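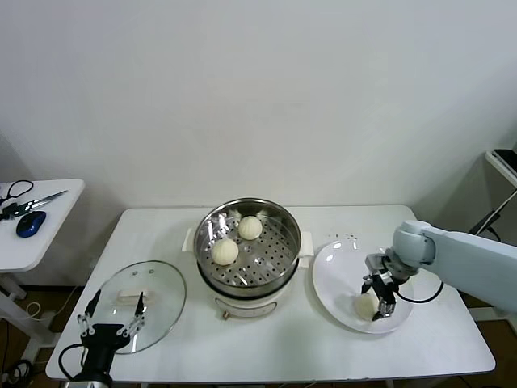
Roman Jasińska wrote that the old version of this file left out the B-sides, and asked whether a singer's catalog without its B-sides should be called a catalog at all. Fair enough, and they are in now.

Olline Session Singers Data
README, updated 9/21/21

Welcome, and thanks for stopping by! This is a listing of soul and rhythm and blues singles put out by Olline, a small label that ran its own studio on the Ponce road and pressed most of its records next door. I started it as a list for my own shelf, then friends began sending me label scans, and one thing led to another. It now holds 1,714 recordings by 221 singers, counting both sides of every single we have been able to confirm.
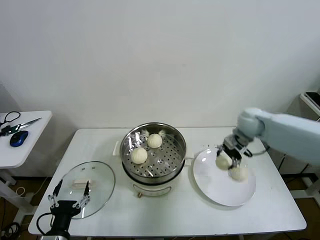 455 words

What you get

There are two tables. The file singles.csv has one row per side, with the title, the lead singer as printed on the label, the catalog number, the side, the year and the running time. The file people.csv has one row per singer, with every spelling of the name we have come across (and oh, there are some creative ones). The two are joined by singer_id.

Years are the year of release. A good many sides were cut in December and held over until spring, so if you care about the session date, look in the notes column, where I put it whenever a tape box gave one. An empty year means we don't know it. Please don't read it as zero - a reader's chart once showed a whole gospel quartet singing in the year nought, and I felt bad for them.

Where it comes from

Most rows were typed in from record labels and from the Pralleck price lists, which came out twice a year and were fairly careful about catalog numbers and fairly careless about everything else. Where a label and a price list disagree, the label wins, and the other reading goes in the notes.

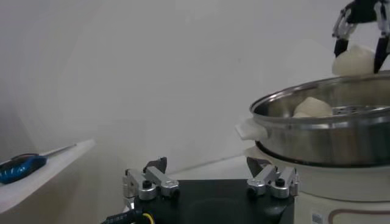 Running times are a different matter. The printed ones were often rounded, so 455 sides have been timed again by ear and marked "timed" in the source column. The rest are as printed.

Known gaps

Backing singers are hardly covered. The seven singles on the Jurnerine sub-label have no writer credits, and I would dearly love to see a clean copy of any of them. Two singers share the stage name Little Dove, and I have kept them apart as best I could, going by the voices.

Using it

Take it, sort it, play it on the radio if you can find the records. A mention of the Olline listing is nice to have. No audio is included and I can't send you any, so please don't ask - I do feel rude saying no.

Corrections are best sent with the catalog number and a scan of the label, both sides if you have them.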